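How do I word and pay for a newspaper death notice when the family is spread about?

Posted in Bereavement and Family Notices by marrowfat_gostport

My aunt died in July and I have ended up as the one sorting out the notice. She was born in Skadville, worked most of her life in Gostport and spent her last years in Tilolberg, so there are people in all three places who would want to know. The funeral director offered to put something in the Gostport paper for us and sent over a draft, but it is very short and it leaves out her first husband, who was the father of her two eldest. Her second husband is still living and I don't want to upset him.

The price quoted was 125 pounds for one day, with a small photo extra. If I add everything my cousins have asked for (the bowls club, the years at the school kitchen, all the grandchildren by name) it goes well over the basic size and they want a good deal more for it. The paper has also asked for a copy of something from the funeral director before they will print, which I wasn't expecting.

What I would like to know is whether the first husband should go in, what order the family normally goes in, and whether it is worth paying for a notice in more than one town. The funeral is at 11 in the morning and the date is fixed, so I do need to get this moving. Any help gratefully received.

Reply from tall_hedges

Sorry about your aunt. I did this for both my parents and for a neighbour who had no close family, so I can tell you how it went for us.

The usual order is the full name first, with a maiden name in brackets if people would know her by it. Then the age, where she died and the date. After that comes the husband or partner, then children, then grandchildren, then brothers and sisters. People who died before her are normally put together, either straight after the spouse or in a line near the end. Something like "wife of the late" is the old wording for a first husband who has died, but when there has been a second marriage it reads better to mention him through the children. You could put "mother of" and the names of the two eldest, then "whose father" and his name "died" and the year. My mother's notice did that and my stepfather was perfectly content with it. I would show her husband the wording before it goes in, whatever you decide. Read it to him over the phone if he doesn't do email.

On names, check every spelling with the person it belongs to. We had a grandson down with one L when he has two, and his mother still mentions it. If you name one grandchild you have to name them all, so if space is short put "a loving grandmother" and leave it there.

The proof they want from the funeral director is normal. Papers have had notices sent in for people who were alive and well, so now they check. Usually the director emails the paper direct and you don't have to do anything except ask.

As for more than one town, I would pay for one proper printed notice in the place where most of her friends are, which sounds like Gostport. For Skadville, ring the paper and ask if they take a short "formerly of" notice. Ours was three lines and much cheaper than the full one. In Tilolberg a card in the library and at the church or club would probably reach the people who knew her there.

Check the deadline as well. Our paper closed for notices at noon two days before printing, and it was earlier when there was a bank holiday. Ask for a proof and read it out loud to somebody else before you say yes. Once it's printed they will only run a correction, and you may have to argue about who pays for that.

Reply from pebbledash

Just put it online. My brother did his wife's for nothing on the funeral director's page and it had 936 views by the end of the month. Nobody under sixty buys the paper.

Reply from ots_road_allotments

I don't agree with the reply above, I'm afraid. Plenty of older people still read the notices page and don't look at anything online, and those will be your aunt's friends. Do both if you can. The online one can be as long as you like, so that is where the bowls club and the school kitchen can go in full, and the printed one can be kept to the facts and the funeral arrangements.

Write the long version first and then cut it. Ours started at 996 characters and the paper charged by the line, so we took out all the adjectives and the poem and lost hardly anything. Keep in the day, time and place of the funeral, whether it is family flowers only, and where donations should go. If there is a tea afterwards, say where, and say that everyone is welcome if they are. People do stay away if it isn't written down.

Don't put her full address in. The street or the village is enough. A house that everyone knows is empty on a given morning is asking for trouble, and the same goes for her husband's house while he is at the service.

I would also keep several copies of the printed page. Relatives abroad will ask for one later and the paper may not have any back copies left.
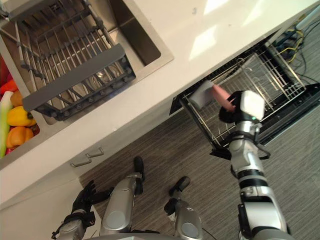

Can a death notice be printed after the funeral has already taken place?
Newspapers will generally accept one at any time. The wording is changed to say that the funeral has been held, and many families use the same notice to thank people for their cards, flowers and donations. The paper will still want confirmation of the death from the funeral director or a copy of the certificate.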